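Cups, shelves and a whole lot of patience: how the Podis team is gathering its examples 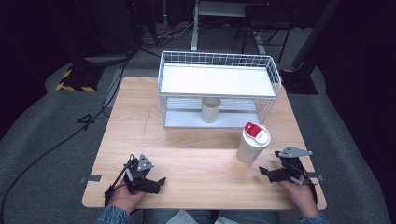
FROM THE LAB

If you've walked past the curtained end of the Zirnville workshop any time since August and wondered why somebody was moving a coffee cup a few inches at a time, over and over, this item is for you. The Podis project has reached the stage where it needs examples, lots of them, and the team is making every one by hand.

For newer readers, a quick catch-up. Podis is our attempt to get a two-armed robot to do small tidying jobs on a tabletop: put this on the shelf, take that off the shelf, hand something from one side to the other. The learning system at the heart of it doesn't get a list of rules. It gets recordings of people doing the job, and it has to find the pattern on its own. So before the robot can do anything at all, a person has to sit down at the table with a gripper in each hand and do it first.

The hand-held grippers are my favorite part of the whole setup. You hold one in each hand and work the jaws yourself, and within a few minutes you stop thinking about your fingers and start thinking in jaws (it is a strange feeling, and I recommend it). A gripper can't feel its way around the back of a cup the way your hand does. You have to come in at a sensible angle, and if you don't, you find out right away! That's exactly what we want in the recordings, motions that a machine with the same kind of jaws could really make.

The current job is the shelf task. It uses a light wood table, a white wire-mesh rack with two levels, a beige paper cup and a white lidded coffee cup with a bit of red on the lid. The plainest version starts with the beige one standing in the lower level and the lidded one out on the table in front. From there the person recording might bring the beige cup out, put the lidded one in, swap the two, or lift either of them up to the flat top. The lower level is the tricky one. There's a panel right over it, so you have to reach in low and flat, and it's darker under there than out on the table.

Jianhua Song runs the recording sessions and has done more of the shelf task than anybody. The goal for this job was 450 good recordings, and when I stopped in, the count stood just past 200. A "good" recording is one where the cup ends up where it was meant to go and the person moved the way they'd normally move, without freezing halfway or looking off to the side to chat. Small fumbles stay in. Jianhua was very firm with me on that point.

"If you nudge the cup and then fix it, keep going," Jianhua told me. "The robot is going to nudge the cup too. I want it to have seen somebody fix it."

I got to try a session myself, and I want to report that I was terrible. My first ten or so tries all looked the same: right gripper in, grab, lift, place, done, very pleased with myself. Jianhua watched politely and then moved the rack over by the width of a hand and turned it a little. All my nice habits fell apart! That turned out to be the lesson. If every recording starts with things in the same place, the system can get by with memorizing one path through the air, and the first time somebody bumps the table it's lost. So between recordings the rack gets shifted, the cups trade places, and sometimes a cup is turned so that the tab on the lid points a different way.

There's a small ritual to it. Set the objects out. Bring both grippers up over the near edge of the table. Pause for a breath. Do the job at a normal pace. Let go, back off, pause again. The pauses make the recordings much easier to cut apart later, and they're good for your shoulders too. Sessions run 40 minutes at most, and everybody who has done one asks for a softer chair.

Strips of gray tape mark the working area at the left and right sides of the table. Please leave them alone if you're borrowing the space in the evening. The same goes for the cables on the carpet, which look like they could be tidied up and should not be. (I say this as the person who tidied them once.)

What happens to the recordings? They go over to the Baran group upstairs, who line up the video with the motion of the grippers, throw out the ones that went wrong, and train on what's left. An early model trained on our first job, picking up a cup from an open table, did pretty well with cups it had seen and then got completely stuck on a taller one. That's why the object list is growing. After the shelf task come bowls, a folded cloth and a box with a loose lid, and the plan is to have 2,000 recordings across all the jobs before we ask the model to handle anything it hasn't met.

It's slow work, and I came away more excited about it than I expected. There's something lovely about how much is packed into a ten-second recording of a cup going onto a shelf. You notice how you slow down just before you touch something. You notice that your left hand gets ready while your right hand is still busy. I've been putting away dishes differently all week.

Our friends in Zallville are building a matching table so that we can compare results between the two sites. They'll use their own rack and their own cups on purpose, with different lighting, and they're hoping to add roughly 700 recordings to the pile. We've sent them our session notes, including the page on how to hold the grippers so the cable doesn't drag across the rack, which took us far too long to work out.

Want to try it? We'd love more hands, and we mean that literally. People reach in different ways, left-handers especially, and right now most of our recordings come from the same few people. No experience needed, and the practice round takes about a quarter of an hour. Wear sleeves you can push up, and eat lunch first. The sign-up sheet is on the workshop door, and morning slots before 11 are the easiest to get.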